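Cleaning and Re-waxing an Outdoor Museum Aircraft by Hand

Applies to painted metal airframes kept outside or under an open-sided shelter. Last revised 2020-08-08.
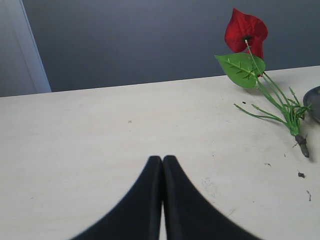

The method was written up for the Ionescu jet trainer at the Brodville collection, which stands outside all year and gets a full wash every October. It will suit most painted jets of that size. Fabric-covered aircraft need different treatment and should not be washed this way.

What you need

Two soft long-handled brushes, a bucket for washing and another for rinsing, a pH-neutral detergent, low-tack tape, polythene sheet, cotton cloths and a clear paste wax with no abrasive in it. You also need a proper access platform. Don't lean ladders against the wing or tailplane. A garden hose gives enough pressure. Pressure washers lift paint around the rivets and push water into the lap joints.

Before you start

Walk round the aircraft with the record sheet and note any flaking paint, lifted panels or weeping seams. Cover the intakes, the jet pipe, the static ports and the pitot head with polythene and tape it down. Check the wheel wells and the gaps behind the flaps for nests. If you find one in use, leave that area for another day.

Try the detergent on a small patch under the fuselage first. Older roundels and stencils sometimes bleed, and red is usually the worst. If any colour comes off on a white cloth, clean the markings with plain water only.

Washing

1. Rinse off loose grit from the top down.

2. Wash from the bottom up in sections no longer than 3 metres. Dirty water running over dry paint leaves streaks that are hard to shift afterwards.

3. Rinse each section before moving to the next.

4. Go round the canopy separately with clean water and a fresh cloth. Use straight strokes and light pressure. No detergent, and no paper towels, which scratch old acrylic.

5. Open the drain holes along the belly with a wooden skewer. Blocked drains do more harm to a parked aircraft than dirt does.

Take the polythene off as soon as you finish and leave the airframe to dry for 36 hours. If rain gets in during that time, start the drying again.

Waxing

Put the wax on thinly with a cotton cloth, one panel at a time, and buff it when it hazes. Keep it off rubber seals, tyres and the canopy. Thick wax turns white in the panel lines and has to be picked out with a soft toothbrush. One tin covers around 5 square metres on chalky paint and a good deal more on sound paint.

Matt camouflage will take on a slight sheen. Nazmiye Akbulut, who keeps the Brodville records, prefers to leave the upper surfaces unwaxed for that reason and wax the belly and leading edges only.

Afterwards

Write down the date, the products used and any paint loss, with the panel number. Check the tyres and the stands under the jacking points while the platform is still out. Touching in bare metal is covered on the next page, by Tarmo Adomaitis.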